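Raver Workshop Tips: Teaching an Arm to Pick Up Thin, Flat Things

Magazines, folders and envelopes are harder to teach than cups or blocks. There is no side to grab, so the fingers have to come in low at an edge. Before you start driving the arm by remote, put down a surface with a printed grid and set one magazine on it.
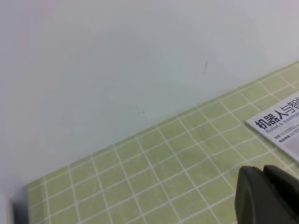
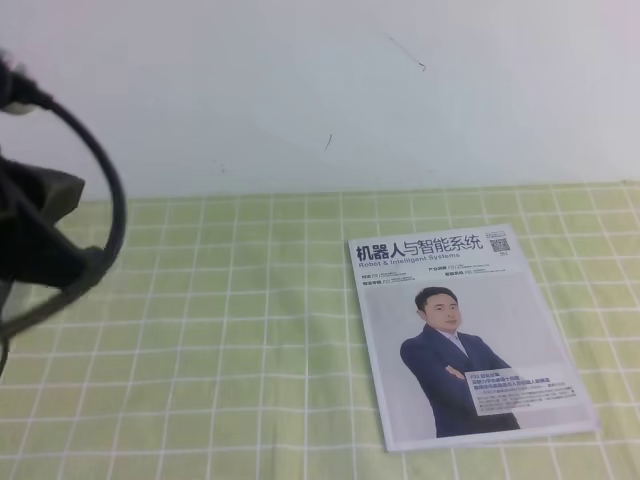
How many demonstrations does one task need?
Start with 10 good ones from a single starting spot, then move the item two squares and record 10 more. Our full set for flat items at the Prustside bench came to 1,126, but the arm was usable long before that.

Tips for cleaner demonstrations

Wipe glossy covers first. Dust makes the fingers slip.

Go slow for the last 2 inches. Speed on the way over matters much less.

Slide the item to the table edge if the fingers can't get under it – then show that slide every time, the same way.

Keep your own hands out of the work area while you record. If you bump something, stop and throw that run away.

Tie back any loose cable before the first run and check it again after lunch.

Guiding the arm by hand is fine for big moves. For edges, use the remote. The Endier handset has a fine-motion setting, and we leave it on for nearly everything.

Take a break after 6 runs in a row. Tired drivers wobble, and the arm will learn the wobble too.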